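Records room checklist, Oka tenants' legal fund — my notes as I went

Ffion Bellis asked me to do this one before the mediation with our old directors, so bear with me. Done 17 February 2023.

Exits clear: yes. I had to shift a trolley, but it rolls fine.

Extinguisher tag in date: yes, checked in January.

Shelving fixed to wall: no! Bay 3 wobbles if you so much as look at it. The statements of claim are on the top shelf and they're heavy — please move them down before Myrtle goes hunting for the 2019 minutes.

Locked cabinet for originals: yes, key signed out to Barnabás Szabó. Could we get it back by the hearing?

Boxes under 20 kilos: mostly. The one marked Nalau is a back injury waiting to happen, so I've split it in two.

Power boards: one daisy chain behind the photocopier, now unplugged.

Sorting table: pass. Edges are smooth and nothing's poking out at shin height.

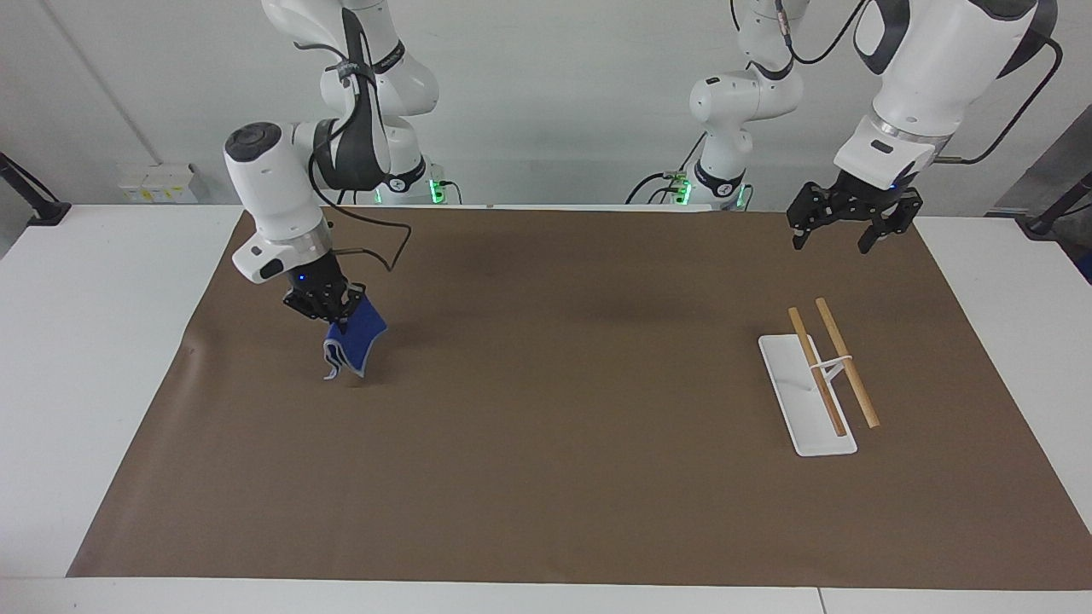
Brown paper over the white tabletop, a bit wrinkled near one corner.

Emergency light: holds for up to 30 minutes, says the label. I didn't wait to find out.

Re-check Bay 3 once Buppha has found the brackets.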